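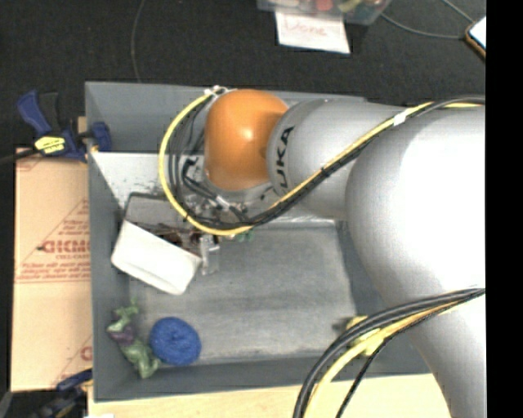

A robot arm over a gray bin, its cables looped around an orange joint.

The Myth of the Effortless Return

By the Mullthorpe Letter
Saturday, June 27, 2020

My sister-in-law buys three pairs of shoes in order to own one. She has done this for years and sees nothing odd in it. The other two go back in the bag they came in, with the label already printed, and as far as she's concerned they stop existing at the door of the post office.

I used to think this was a harmless habit. I now think free returns are one of the stranger bargains we have made as shoppers, and I don't believe most of what is said in their favor.

Start with the word "free." A store that pays to ship a sweater to you and then pays to ship it home has spent money twice and sold nothing. That money comes from somewhere. Clukis, where I bought a coat last November, charges the same price to the man who keeps everything as it does to the woman who keeps a third of it. He is paying for her dressing room. He probably doesn't mind, as he has never been told.

The stores will say it evens out, that easy returns make people brave enough to buy. Maybe so. I notice that the people making this case are the ones selling the sweaters. I would like to hear it from someone with no sweaters to move.

Then there is the matter of where the stuff goes. Most of us carry a picture in our heads of the box being opened, the item folded again and put back on the shelf it left. I'm sure that happens sometimes. I asked Didus, which sold me a desk lamp I didn't like, what had become of it. The first reply thanked me for my interest. The second thanked me for my patience. There was no third. I am left with a refund of the full price and no idea whether my lamp is lighting somebody's desk or lying in a dump with its cord still tied.

That lamp had one thing wrong with it. It was a bit taller than I had pictured. The height was printed on the page where I ordered it, and I owned a tape measure. I just didn't get up.

And this is what bothers me more than the money. A generous return policy lets you buy without deciding. Years ago, when taking something back meant driving across town and standing at a counter with a receipt, I thought about a purchase before I made it. I held the thing. I put it down, walked around the store and picked it up again. I came home with fewer mistakes, and I lived with the ones I did bring home. I still have a very ugly Koyama teapot from those days. It pours well.

I know the answer to this. Not everyone can get to a store, and this spring hardly anyone could. People with hard-to-fit bodies or small children or bad knees have been helped a great deal by a box they can send back. I grant all of it. A fair policy would take care of them, and faulty goods should always go back at the seller's cost. I am talking about the rest of us, who are healthy and close to a tape measure.

Charge two dollars. I doubt it would hurt a single person who had a real reason, and I suspect it would make plenty of us get up and measure the desk. The stores say customers would never stand for it. They said that about paying for bags, too, and I see a lot of people at the market with their own bags.

My sister-in-law read a draft of this and says I'm being cheap. She had a package under her arm at the time.

Contact the editor | Copyright 2020 The Mullthorpe Letter | Back to top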